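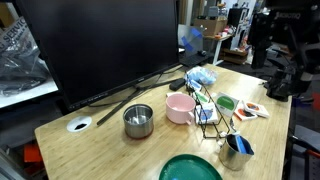
Drumura Subject Lines

Version 6, May 23, 2021

A small set of email subject lines for anyone learning online marketing, and I'm so pleased it's finally out! There are 959 lines in the main file, all written by Nest Morris and Iolo Gape for practice campaigns (no real customers, no real addresses).

What's in each row

subject: the line as written, emoji and all
tone: friendly, urgent, plain or cheeky
length: characters, including spaces
labelled_by: initials of whoever picked the tone

Getting started

Open subjects.csv in any spreadsheet program, or load it with your favourite library. Try sorting by tone first, it's great fun!

Known problems

The cheeky label is a bit of a grab bag. Ynyr Hughes relabelled some of it in April and we still argue over the puns.

Licence

Free to use and share, just credit Drumura.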